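New carpet down at Skevgate Hall

Feb 16, 2025

The new carpet is down in the long room at Skevgate Hall, and what a difference it makes! The doors opened again this week after eight days of fitting, and the first groups were back in before the smell of new wool mix had quite gone.

Anyone who has sat on the old brown cord at story time will know how overdue this was. It went down 30 years ago, had been patched twice by the kitchen hatch, and had a ridge near the piano that caught every pushchair wheel that went over it. All of it has gone, along with the underlay and a surprising number of hair grips, and the boards have been screwed down and levelled. The creak by the fire door is still with us, although it is much quieter than it was.

The choice of grey was the subject of a good deal of lively talk last autumn. Four samples were laid out in the foyer and visitors were asked to put a slip in the box for their favourite. A plain navy led for the first fortnight, but the speckled grey came through strongly at the end and won with 416 slips. It is a fine, even fleck of light and dark, made by Barbieri in their Jenell range, and it goes beautifully with the cream walls. It should also be kinder to biscuit crumbs than the navy would have been.

The carpet and fitting came to £3159, with the work on the boards charged separately. Over £4000 had been raised by Christmas from the quiz nights, the plant stall and the sponsored walk to Plirel and back, so both bills have been paid and there is enough left for proper mats at each entrance. These are on order and are due before the end of February. Until then, please give your boots a good scrape on the way in, especially if you have come across the playing field.

The room is so much softer underfoot and so much less echoey that the recorder group asked whether the ceiling had been lowered. The toddlers have more space to spread out as well, now that the big cupboard has moved into the passage, and the Tuesday-style rows of stacking chairs have given way to a wide clear stretch in the middle that anybody can use for games or for sitting on the floor.

A few small requests to keep it looking smart: hot drinks with lids on, paint and glue in the tiled end, and tables lifted when they are moved. Felt pads for the chair legs are in the drawer under the hatch. Come in and have a look, the hall is open from ten every morning.
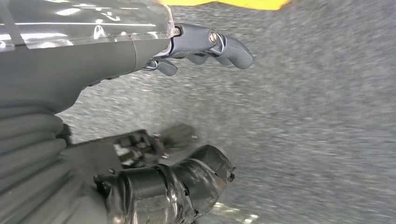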